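02/02/2019
Workshop notebook — brick sorting, Vida set

Started on the bricks for the Vida wall model. The lot from Wostel was mixed when it was delivered in August and has been sitting under the long bench since then. Receipt says 545 g of blue plus the assorted bag, 700 g. Weighed the blue on the kitchen scale and it agrees with the receipt. Did not weigh the assorted bag, the scale shuts itself off if you take too long loading it.

Plan for sorting is by color first, then by length. We tried length first on the Osus model and ended up handling everything twice. Blue goes in the dark gray bins, the wide ones with the sloped sides. They are better than the old square tubs for this. You can slide a brick up the wall with one finger when it lies flat on the floor of the bin and there is nothing to get a grip on.

Pieces go in upside down for now. The tubes underneath tell you the length faster than the studs do, at least for me: one tube is the short brick, three tubes is the long one. It also shows up grit and old glue inside, and there was plenty of both in the Osus lot. 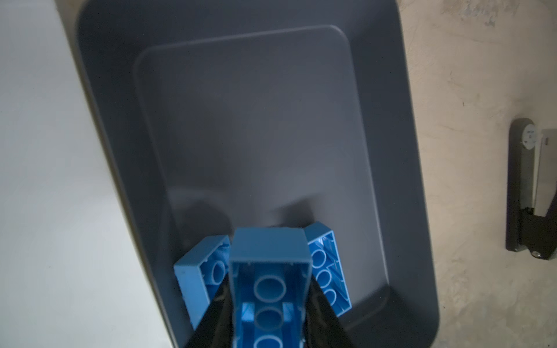
Gray bin, blue bricks, hollow side up. One-tube brick at left, three-tube brick at right.

Checked the insides under the lamp. The crossed ribs in the long bricks are where dirt sits, and a dry brush does not get into the corners. Soaked a handful in warm water with dish soap and went over them with the small bottle brush. Good enough. Water left in the tubes is a nuisance — tap them out on a towel and leave them overnight, do not put them straight back in the bin.

Fit test on the pieces I had cleaned: pressed 4 long ones into a straight run on the Mitesus baseplate. They held, but the joint at the far end sits a little proud. Swapped the end brick for another and it was the same, so I think it is the plate. The plate was stored leaning against the radiator pipe and may have bowed. Put it flat under the catalogs to see if it comes back.

Color match is fine for the wall. The outsides look paler than the insides, but the insides will not show once it is built. If anyone wants the hollow side facing out for the window section, talk to me before gluing.

Still to do:
Sort the assorted bag.
Label the bins on the short end, so the label can be read from the shelf.
Look at the baseplate again with the steel ruler.
Order 3 more gray bins, same size. The lids from the old tubs do not fit them, so order lids too.
New bottle brush, this one is shedding.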